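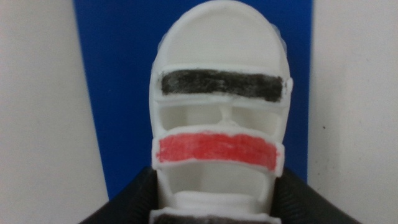 What a small shop pays for after it pays for the arm

Wednesday, May 5, 2021
By the Getska Workshop Desk

Print this article
E-mail this article

The quote for the robot arm at Zakley ran to one page. The budget that finally got approved ran to 3, and most of the added lines were for things the sales brochure never mentioned.

Zakley prints plastic parts for other companies in short runs. Last year its managers decided that moving parts from the print area to inspection was a job for a machine, and they asked three suppliers for prices. Rurnitow came in lowest on the arm and gripper together. Yimyam was higher but included two days of training.

The shop went with Rurnitow and paid for training separately. On paper it still saved money. In practice the gap closed by April, mostly on account of gripper fingers. Printed parts with open sections and thin posts can be held in only a few places, and the standard fingers didn't suit all of them. A second set went on the order, then a spare.

Test parts were another line. The shop prints its own in white and colors some of the crossbars with black or red marker, a cheap way to give the wrist camera something to find. A marker costs next to nothing. The hours spent printing, coloring and reprinting do not, and the first budget had no hours in it at all.

The planning sheet now in use has 122 entries. Of those, 87 are one-time purchases and the rest come back every year – cables, finger pads, software renewals, a service visit. The managers say the yearly items should have been worked out first, before anybody compared arms.

Floor space was easier. The cell fits in a spot that used to hold shelving, and the power supply was already good enough. Lighting was not, and two fixtures had to be moved.

Almost 118 hours of staff time went into setup before the arm handled a customer's part. Shops planning a similar purchase should ask each supplier for that figure in writing, along with the price of a second set of fingers and the delivery time for it. Rurnitow's took five weeks.

Zakley is pricing a second arm for the fall.

Last updated: May 2021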